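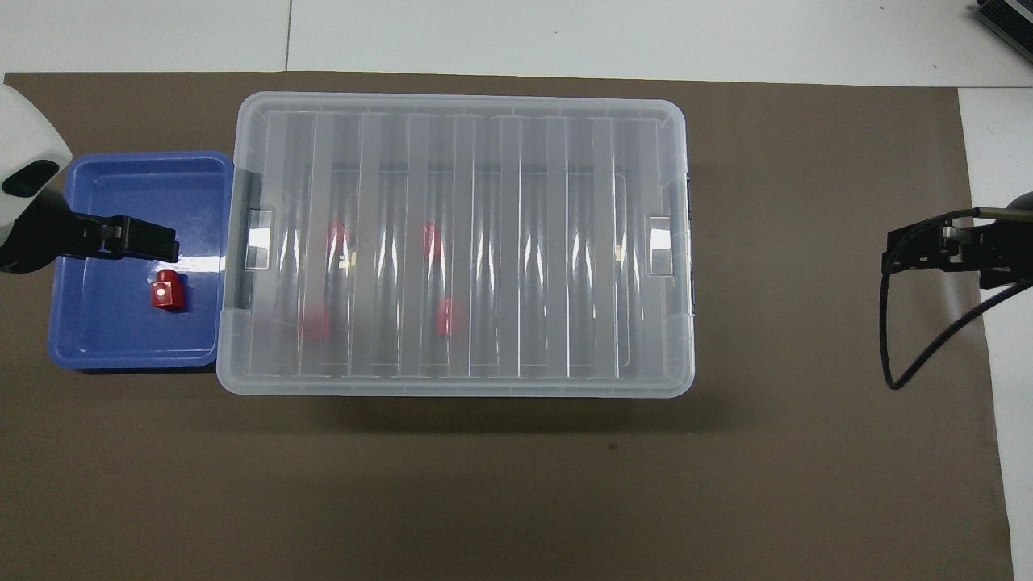 工作台小窍门：桌上有机械臂的人家怎么收拾桌子

2025年8月修订,旧版里关于双面胶的那一段作废,请把打印出来贴在墙上的也撕掉。

这一页原本是讲怎么收拾工作台的,讲钳子挂哪儿、螺丝怎么分盒。后来台子上多了两条机械臂,钳子的问题忽然显得很次要。下面这些规矩是我们几个人在Grellow工坊里一条一条攒出来的,大部分是出了点小洋相之后写的,有几条是Jocelyn Fraser从她以前上班的地方带来的,语气比较严厉,我照抄,没敢改。

适用范围:小型桌面臂,单臂双臂都行,抓抓积木、收收零件那一类。能把人掀翻的大家伙请去看正经标准,那里有围栏、光幕和一整章的签字栏。桌面臂力气小,也请别拿自己的手指去验证到底多小。

桌面和垫子

垫子要哑光的,颜色要闷。米色、灰色、棕色,随便哪一种让人看了提不起精神的颜色都好。亮面垫子在灯下会反光,反光落在相机里就是一块白,臂对着那块白会非常认真地研究很久。

垫子比工作区大一圈,铺到桌边也没关系,但不要垂下去。垂下去的那一截会被人的肚子蹭歪。

双面胶不要用。旧版里我推荐过,我错了。用桌垫专用的防滑底,或者在垫子背面四角贴薄硅胶片。Lorcan Moriarty撕双面胶那天撕掉了一块桌面漆,他把那块漆装在信封里寄给了我。

垫子的位置要做记号。在桌面上用铅笔沿垫子的角画两条短线,每次开工看一眼对不对得上。对不上就挪回去,不要想着“差不多”。臂不懂差不多,它昨天学的是那个位置,今天你给它挪了两指宽,它就在空气里夹得很起劲。

垫子上的小黑点、线头、橡皮屑,开工前用粘毛滚筒滚一遍。滚筒比湿抹布好用,湿抹布会留水印,水印干了还有圈。滚筒滚完请挂回去,别放在垫子上。说这个是有原因的。

拼接的桌板,接缝两边要一样高。拿一把钢尺横着压上去,漏光就垫。底座跨在接缝上的,换地方。

托盘和盒子

浅托盘好过深托盘。边沿够挡住积木滚出去就行,再高,夹爪下去的时候就要跟边沿商量。

托盘的颜色跟要拿的东西拉开。红的东西放蓝的盘,蓝的东西换个盘。有人问能不能红东西放红盘考考它。可以,等它毕业了再考。

塑料托盘如果很亮,可以用细砂纸在盘底轻轻打一遍,打成雾面。要打就整个盘底打,别只打中间一块,那样会出现一个比反光更让人费解的圆斑。不想打磨的话把灯挪一挪,通常从正上方挪到斜后方就好了。两个都懒得做的,请至少别在调试日志里写“相机有问题”。

收纳盒选带卡扣的,半透明就够。全透明的看着漂亮,划痕一多就成了毛玻璃,你还是得到一个半透明的,多花了钱。半透明的盒子有个毛病,里面的东西看得见影子看不清边,臂(还有没戴眼镜的Wai-kit Yip)会以为隔着盖子也能拿。所以规矩是:

盖子盖着的盒子,卡扣要扣上。
盖子打开的盒子,盖子拿走,放到工作区外面去。
盖子虚搭在盒子上,这种状态在我们这里不存在。看到了就处理掉。

盒子和托盘尽量别叠着放。有时候桌子小,盒子的一边会压到托盘沿上,看上去相安无事,等夹爪碰到托盘,盒子跟着一起翘。中间留一个手掌的空。实在留不出来,换小盒子。

盒盖有棱的,棱的方向固定一个朝向。Faustino Cuevas觉得这条多余,后来他花了一个下午找为什么早上的数据和下午的数据不一样,现在他自己在盒子侧面贴了箭头。

盒底贴防滑垫,小圆的那种,四角各一个。贴之前用酒精擦,等它干透。

零件和积木

要夹的东西先自己用两根手指夹一遍。你夹着都打滑的,别指望两片硬爪子。

掉漆的、缺角的、沾了胶的,挑出来放“退休盒”。退休盒要带标签,不然过两个星期就会有好心人把它倒回去。我们这儿的好心人是我。

同一批任务用同一批零件。补新的进来要在本子上写一笔。新的和旧的看起来一样,摩擦起来经常两样,旧的已经被夹得很圆滑了。

每次收工清点数量。整盒的数写在盒盖内侧,我们那盒是47个。数目不对先看垫子下面,再看底座后面,再看自己的袖口。找不到就在本子上写“少一”,不要从别的盒子拿一个来补。

磁铁、钢珠、图钉不上台。吃的不上台。咖啡有自己的桌子,在门边,那张桌子很稳,谢谢关心。

线缆

线是这一页里最无聊也最该看的一节。

臂上垂下来的线,给它留一个弧,弧要够大,臂伸到最远的时候线还是松的。再回过头来看,臂缩到最近的时候那个弧落在哪里。落在垫子中央就太长了,会扫东西。正确的长度就在这两样之间,请拿手推着臂把整个范围走一遍,眼睛看线,别看臂。

线弧落在工作区边上的,用理线夹固定在底座后侧,夹子夹在线的外皮上,不要夹接头。接头后面留一段松的。

扎带不要勒死。能用手转动线,就是合适的松紧。扎带剪口用指甲剪剪平,留着尖茬会划手,Randa Haddad为此在工坊的意见簿上写过整整一页,字很好看。

魔术贴比扎带好,贵一点,能反悔。

两条臂的线分两边走,左归左,右归右。在桌子后面交叉的线,平时什么事也没有,等你要拔掉其中一根的时候就有事了。线的两头都贴标签,只贴一头等于没贴。

地上的线要有线槽。椅子轮子压过的线,当场拔掉检查,外皮有压痕就换,别缠电工胶布凑合。胶布过一个夏天会化成一种黑色的糖浆,粘什么都很牢,唯独不粘那根线。

电源、适配器和各种会发热的盒子

有散热口的东西,散热口周围留空,别塞进抽屉,别盖布。为了好看给它盖了块蕾丝的那位,您的布在失物招领处。

急停按钮放在人手够得着、胳膊肘碰不着的位置。坐下来,闭上眼,伸手去按。按不到就挪。我们最后把它固定在桌沿右手边,左撇子来的时候再挪到左边,用的是一个带夹子的小支架,Stendar出的,夹口自带橡皮,不咬桌子。

每个人第一次上手之前先按一次急停,按完看着臂会怎么样。有的臂断电就原地停,有的臂断电就垂下来,垂下来的那种,夹爪下面要是正好有个盒子,你会听见的。这件事请在空桌面上弄明白。

插座单独用一个带总开关的排插,不跟热风枪、烙铁、电水壶共用。电水壶!我以为这条不用写。

收工顺序:先让臂回到停放姿势,再停程序,再断臂的电,最后关电脑。顺序贴在排插上方,字号要大。

人站在哪儿

臂动的时候,手不进垫子。垫子的边就是线,这也是为什么垫子要选一眼看得清边界的颜色,跟桌面拉开。白桌面配深垫子很好,深桌面配深垫子等于没有画线。

东西掉了,让它掉着。暂停,等停稳,再伸手。哪怕它马上就要滚到地上。滚到地上的积木不会受伤。

两个人在场时,一个人管程序,一个人管桌面,开口之前先定好谁管哪样。管桌面的人手离开垫子之后说“空”,管程序的人听到“空”才启动。不要用点头代替,不要用“嗯”代替。Lorcan有一次清嗓子,被听成了“空”,所以现在感冒的人一律管程序。

长发扎起来。挂绳、围巾、工牌收进衣服里。宽袖子卷到肘。戒指和手链随意,我们争过,没争出结果,我个人是摘的。

小孩来参观可以,站在椅子后面,椅子推到桌边,椅背朝外。这样隔出来的距离刚好,而且孩子有东西可以扒着。

遥控或者手把手拖着教的时候,规矩不变。很多人觉得自己在操纵就很安全,可你有两只手,两只手都在忙,另外那条臂归谁看?双臂的机器,不用的那条停到旁边,夹爪张开还是合上要统一。我们统一张开。Jocelyn原来的地方统一合上。这个没有对错,混着来才有错。

速度和力

新任务从慢速开始,慢到旁边的人想去泡茶。走通几遍再往上加,每次加一点点,加完再看一遍垫子、托盘和线。

夹持力也从小往大调。常见的做法是一上来给满,反正能夹住,然后托盘沿上多一排牙印。夹爪的指垫旧了先换指垫,别拿力去补。指垫该换的样子:发亮,边角发白,或者用指甲一掐有印子不回弹。

悬停高度宁可高一点。夹爪从一个容器挪到另一个容器,中间经过的最高的东西是什么,就按那个算,再加一指。收纳盒的卡扣翘起来的时候比盒盖高,请按翘起来的算。

碰了东西要记。轻轻碰一下也记,“蹭到盒沿,无损”,六个字加个逗号,耽误不了谁。

保养

每天:滚垫子,擦托盘,看线,清点零件。
每周:拿干布擦臂的外壳,白色外壳尤其显脏,关节缝里用软毛刷。不要喷任何东西上去,要喷喷在布上。
每月:底座的螺丝逐个用手试,松的拧回去,用记号笔在螺丝头和底座之间画一道线,下次看线有没有错开。这招是从修自行车的人那里学来的,不知道他们从哪里学来的。

夹爪每2,000次抓取做一次小检查:指垫、螺丝、两指是否对齐。对齐用一张名片来试,夹住名片,看它歪不歪。名片用Grivavine那家材料店的就很好,纸厚,柜台上随便拿。

相机镜头用气吹,吹完再用镜头布。用T恤下摆擦镜头的,我看见了。

断电后静置再拆。我们的习惯是等180秒,拿厨房计时器定,响了再动手。计时器放在工具墙上,有磁铁,所以它不许上台,见前文。

房间温度也写进本子。夏天下午工坊不开窗会闷得厉害,垫子发软,人发躁,臂倒是没说什么。十月以后反过来,早上第一个小时关节发紧,先空跑几分钟再干活。

本子

前面提了好几次本子。就是普通的横线本,拴在桌腿上,笔也拴着。写日期、谁、干了什么、换了什么、碰了什么。电子表格我们试过,表格很漂亮,有下拉菜单,有颜色,没有人填。

本子上不许写的:笑脸,“一切正常”,以及“同上”。“同上”往上翻了四页都是“同上”的事情发生过,最顶上那条写的是“见昨天”。

碰坏了东西写上去就行,不用写检讨。Wai-kit来的头一个月写了很多,读起来像苦情小说,后来大家约定每条最长两行。

挑东西的几句闲话

工坊里常有人问买什么。我能答的不多。

防滑底垫按张买,比按卷买划算,卷的展开来永远是翘的。压了一个星期的字典也压不平。

收纳盒先量桌子再买。盒子进了门才发现夹爪伸不过去,这种盒子最后都拿去装圣诞彩灯了。

托盘一次买两个一样的,换下来洗的时候有得用。同款停产这件事总是发生在你只有一个的时候。

卡扣要试。开合几次,听声音,清脆的好,闷的容易裂。卡扣裂了盒子就退役,拿橡皮筋绑着用的不算盒子,算陷阱。

标签机的带子买哑光白底黑字,跟垫子一个道理。Randa那一卷金色的可以贴在自己的杯子上。

一张可以抄走的开工单

垫子对齐铅笔线
滚筒滚过,滚筒挂回
托盘和盒子分开,没有虚搭的盖子
零件数对得上
线弧走过一遍全程
散热口没有东西挡着
急停闭眼能按到
袖子、头发、挂绳
两个人定好谁管什么
慢速先走一遍
本子上写了第一行

抄的时候可以删,可以加,不要调顺序。我调过,把“零件数对得上”放到最后,结果每次点完数都得把盒子重新摆一遍,前面的全部白做。

读者来信里挑几条

有人问能不能在垫子上用胶带标出托盘的位置。能。用低粘的美纹纸,贴在托盘外侧,四个角各一小段直角。别贴一整圈,夹爪会把胶带边当成东西,贴久了还会卷。跑完这个任务就撕,别攒着,我们曾经有一块垫子上面的胶带像机场跑道。

有人问猫。不行。

有人问工作台高度。坐着干活的,台面到地68厘米我用着合适,我个子不高。高个子请自己往上加,以伸手按急停不用耸肩为准。站着干活的另算,Faustino站着,他把台子垫在四块砖上,砖下面又垫了木板,我没有把这个写成推荐。

有人问夜里能不能让它自己跑着,人去睡觉。我们的规矩是屋里没有醒着的人就断电。有几位读者来信表示不服,说装了监控。监控能让你第二天早上看得很清楚。

有人问Jacobs家那种带抽屉的工作台好不好用。问这话的是Jocelyn的邻居,Jacobs是她们楼下的一家木匠,我没见过那张台子,答不了。只说一条,抽屉要装在臂够不到的那一侧,开工的时候关上。

有人问戴不戴手套。拖着臂走的时候不戴,戴了感觉不到它在跟你较劲。擦酒精的时候戴。

有人寄来一张自己画的桌面布置图,很工整,托盘在左,盒子居中,线走右后方,急停画成了一朵小红花。除了小红花的位置要再往外挪一挪,没什么可说的。图我贴在滚筒旁边了,滚筒现在挂回去的次数也多了一些。

下次补烙铁架和热熔胶枪的那一节,有人已经催了两回。胶枪不上这张台。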